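Page-turning data collection: weekly sync, notes
November, start 9:30, Nistisance side room plus call-in from Hovau

Notes typed during the meeting, not cleaned up. Shout if something is wrong.

Present: collection team, training team, one from Hovau on the call (dropped off before item 5)

1. Last week's actions
- Wollix recorder update: done on both stations. Old sessions still open fine.
- New finger pads ordered from Sjöberg. No ship date yet, chase.
- Task sheet for booklets: draft is out, two comments, both about wording. Closed.
- Cleanup of shared drive: not done. Carried over again.

2. Numbers
- Target for the booklet task stays at 200 accepted episodes per booklet type.
- Total recorded so far, all types: 511. This is before review, so don't quote it to Hovau as accepted.
- Review backlog is 50 episodes. Training team wants it at zero before the next run, collection team says not possible with one reviewer. Agreed: second reviewer in the afternoons until it's cleared.

3. What counts as a good episode
Long discussion, trying to keep it short.
- One page per turn. If two sheets come up together, operator keeps going and labels it as double. Do not delete. Training wants these.
- Turn ends when page is flat and both grippers are clear of the paper. Several operators stop recording too early, last part of the motion is missing.
- Creased pages OK. Torn pages not OK, swap the booklet.
- Disagreement over pinch and lift vs. push and slide. Training would like one style only for the first model. Collection says push and slide is quicker on glossy paper and operators drift into it anyway. Decision: keep both, add a style tag in Wollix, training filters on their side.
- Speed: slow turns are fine. Long pauses in the middle are not, restart the episode.

4. Camera views
- Fixed view and wrist views all still in. Question was whether we can drop a wrist view to save storage. Training says no, page edge is hard to follow in the fixed view once the paper blurs.
- Wrist focus is soft up close. Known. Nobody has time to redo the mounts this month, live with it.
- Exposure to be locked at start of session, not per episode. Some jumps in brightness seen within the same session.
- Booklet angle: please vary it. Too many episodes with the spine in the same spot. Rotate between episodes, keep the whole thing on the green cloth.

Stills we looked at for items 3 and 4, fixed view first, then wrist views: 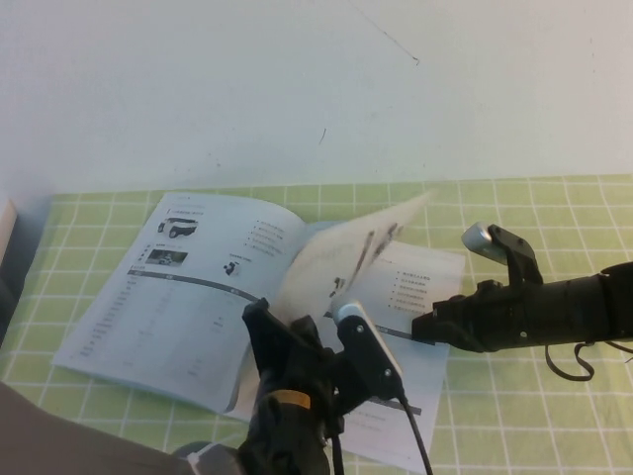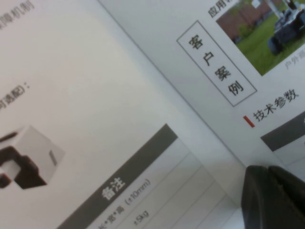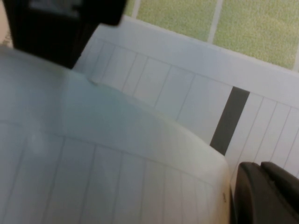
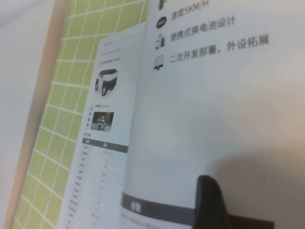 5. Labels
- Language labels per episode are too alike ("turn the page" over and over). Training to send a list of phrasings, operators pick from it.
- Left/right means operator's left/right, not the camera's. Write this on the sheet, it came up agian.
- Failed grasp followed by a good one in the same episode: keep, label "retry". Seperate tag from "double".
- Don't put brochure text in the label. Model should not need to read anything for this task.

6. Next materials
- Hovau wants thicker catalogs and stapled notebooks. Notebooks first, easier to get.
- Loose sheets parked until booklet task is closed.
- Need spare copies of the current brochure, corners go soft after a day of turning.

7. AOB
- 2 operators out next week, shifts to be redone.
- Station log: fill it in at the end of the shift, not the next morning.
- Gripper calibration drifting on one station? Check before first recording, note values in log.

Actions
- Collection: style tag and retry tag added in Wollix
- Collection: end-of-turn rule and left/right note onto task sheet
- Collection: chase Sjöberg on pads
- Training: phrasing list
- Training: short report on doubles, how many are usable
- Both: review backlog
- Hovau: send catalog samples

Next meeting same time, same room. Closed 10:25.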